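Notebook, October, brick sets + bins

9:40 am. Started on the Gollport return. Whole lot came back mixed, three colors in one bag, label says 128 pcs but I don't trust the label. Plan is same as the Urkden lot: tip out a small batch on the green mat, sort by color, check each brick for bite marks and cracked corners, bag, next batch. Bag scale is still on loan upstairs so no weighing today.

Batch size: 16. Tried bigger last time and bricks ended up under the tray. Sixteen fits in front of it with room to move.

10:15. First batch out. Mostly red and green, hardly any blue, same as what I saw looking into the bag. If the whole return is like this we're short on blue for the kits and will have to pull from the Rinaldi box. Check how many blue are left in Rinaldi before promising anything!!

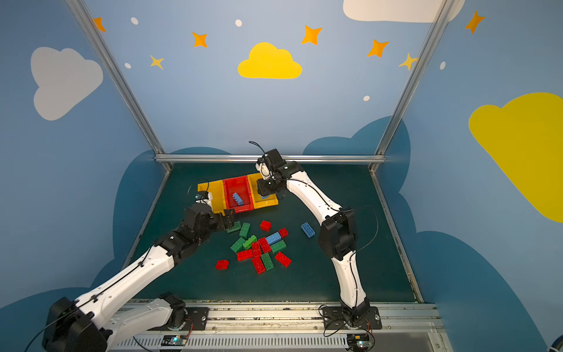

Batch on the mat, 16 loose: 8 red, 6 green, 2 blue. One light blue in the middle of the tray.

Tray notes. Three compartments, yellow / red / yellow. The colors of the tray have nothing to do with the colors of the bricks and it trips me up every single time. Red compartment is the middle so the hand wants to put red there. Options:
- tape a label on the front of each compartment
- get a plain gray tray (Kurard has them, minimum order 6, what would we do with 6)
- just live with it
Going with tape for now. Masking tape, marker, done before lunch. Write BIG.

Also the mat. Keep it. Dark green is OK for red and blue, green bricks are harder to pick out when the light is low. Tried sorting with the overheads off yesterday afternoon and left 2 green ones behind. Overheads on from now on, put that on the checklist.

11:30. Sorting rule, writing it down so we stop arguing:
color first, size second. Anything with a crack goes in the reject cup no matter the color. Anything sticky goes in the wash pile, dont put it back with the rest "for now".

1:10 pm. Bins. The teal one needs a wash before any clean stock goes in. Walls are smudged and there's a little patch of brown specks up on one side, crumbs or dried something, no idea. Scuffs I don't care about, those won't come off. Specks have to go. Warm water and dish soap, soft brush for the corners, no scouring pad (see what it did to the Urkden bin). Dry upside down on the rack overnite.

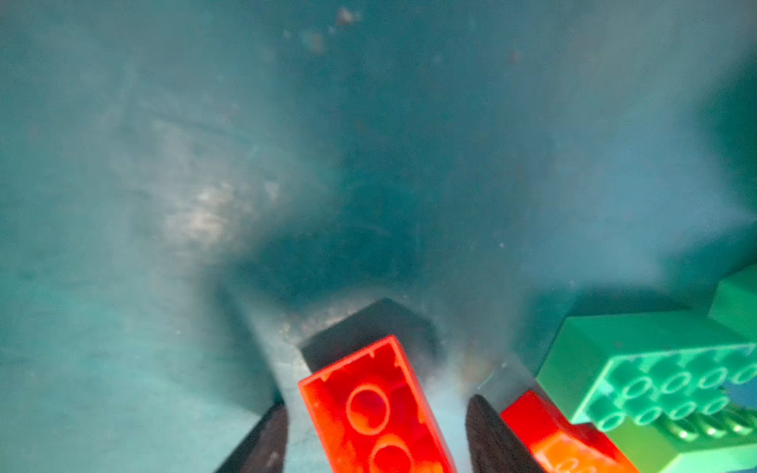
Teal bin, corner. Red brick, open side up, two tubes inside. Specks and pale scuff on the plastic.

Worth remembering when inspecting: turn every brick open side up and look down into it. The tubes are where grit sits, and a wipe over the studs does nothing for that. Cotton swab gets in between tube and wall if you go slow. Pipe cleaner was too fat. Compressed air maybe, haven't tried, ask before using the big compresser.

2:30. To do
tape labels on tray
wash teal bin, and check the other bins for specks while at it
count blue in Rinaldi box
email Kurard re gray tray, ask if they'd sell 2
new reject cup, old one has a split down the side
add "overheads on" to checklist

Rest of the Gollport bag is on the lower shelf, clipped shut. Not sorted, don't use it for kits yet.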